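Teleop demos in sim: policy lets go of irregular objects
Forum > Manipulation > Learning from demonstration

axial_play
Posted Thursday, 9:12 am

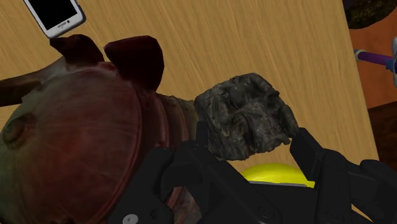 We have 485 demos collected by remote control in the Zornora simulator, all pick and place on a cluttered tabletop. The wrist view is the only camera input. Boxes and cylinders are fine. Rocks are bad: the trained policy closes, lifts a little, then opens again well short of the target.

Finger command is continuous, logged with the arm pose. Before I collect more, does anyone see this with other lumpy shapes?

kessler_v
Posted Thursday, 9:40 am

Check your operators before the network. With a continuous trigger people relax their hand during transport. The sim grasp survives it if friction is set high, so the demo gets marked good. Plot finger command against time for the rock episodes only.

tinplate
Posted Thursday, 10:05 am

I don't agree that it's the trigger. Look at the contact in the picture. One pad is low on the left and the other finger meets the lower right corner. On a rough surface that's a poor pair of contacts, and the left side of the view is mostly filled by that big red-brown thing. The policy gets little context for where to go next.

I would drop the clutter for the first few hundred demos and add it back later.

kessler_v
Posted Thursday, 10:21 am

Dropping clutter gives you a policy that works without clutter. We tried that at Plidmont and had to recollect the lot.

tinplate
Posted Thursday, 10:30 am

Recollect or fine-tune? Those are different costs.

kessler_v
Posted Thursday, 10:34 am

Recollect. Fine-tuning got us halfway.

Ankica Papadopoulos
Posted Thursday, 1:17 pm

Both can be true. What does the collision mesh look like? If the rock is a convex hull, the fingers touch the hull and the rendered surface tells the policy something else. On the Charbonneau set I switched to a decomposed mesh with 11 parts and had to slow the sim down to keep contacts stable.

axial_play
Posted Thursday, 3:48 pm

Mesh is a single hull. I'll change that.

Plotted the finger command too. Of the rock episodes, most show a dip after lift. So kessler_v has a point, although the dip is small and the same two operators account for nearly all of it.

tinplate
Posted Thursday, 4:02 pm

Then latch the gripper. Close on press, open on second press. We did 697 episodes that way with a Divetti controller and the transport phase came out flat.

kessler_v
Posted Thursday, 4:15 pm

Latching loses the force information. Fine for rocks, useless once you move to anything soft.

axial_play
Posted Thursday, 4:26 pm

Nothing soft planned before April. Going with latch plus the new mesh, clutter stays in. Target is about 1000 episodes, and I'll post the curves for both operator groups.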